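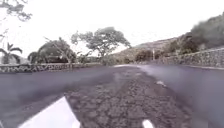 Chapter 10. Reading a Road Surface

Before I let anyone near a formula, I make them go for a walk. When I started out, Nilton Usuga handed me a clipboard and a piece of chalk and told me to come back when I could say something useful about one short stretch of road. I came back after 20 minutes, very pleased with myself. He sent me straight out again!

So this chapter begins on foot. Our road is the hill road above Plandska, the one we'll keep coming back to until the end of Part Two. It has stone walls along it, a bend up ahead, and a surface that changes as you go across it as well as along it. Down the middle there's a strip of rough, broken asphalt, and on both sides of that the surface is much smoother. If you only ever looked at roads through a windshield, you'd probably call the whole thing "a bit bumpy" and drive on.

The cracking in that middle strip has a name you'll need all through the book: alligator cracking. The cracks join up into small, many-sided pieces, like the skin on an alligator's back. (Some of my older colleagues say "crocodile," and you'll meet both words in reports.) It's usually a sign of fatigue – the pavement has bent a little under load, over and over, until it gave up. One long crack running by itself is a different animal, and we'll get to it in Section 10.3.

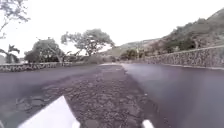

Once the pieces start to work free, you get loose stones, and then water finds its way down much more easily. I like to write down three things at this stage: how wide the bad strip is, how far it runs, and whether it has a clear edge. A crisp edge often means somebody has paved or patched up to a line. A fuzzy one makes me think the damage is still spreading. Neither is proof, so ask the road crew if you can find them.

Look at what's beside the road too. A wall at the foot of a steep bank makes me wonder where the rain goes, and I'll walk back and forth looking for a drain long after everyone else wants lunch. Siyabonga Zulu, who read the first draft of these pages, wanted a whole chapter on that. She got Chapter 18.

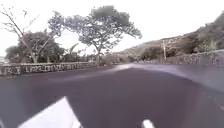 Page last changed: 2022-04-16

Further on, you may find the surface dark and smooth, and it's tempting to put the clipboard away. Please don't! Smooth tells you how the top looks and very little about what's underneath. Write "smooth, no cracks seen from the roadside" and leave the word "good" out of your notes for now. We'll earn it in Section 10.4, when we start taking cores.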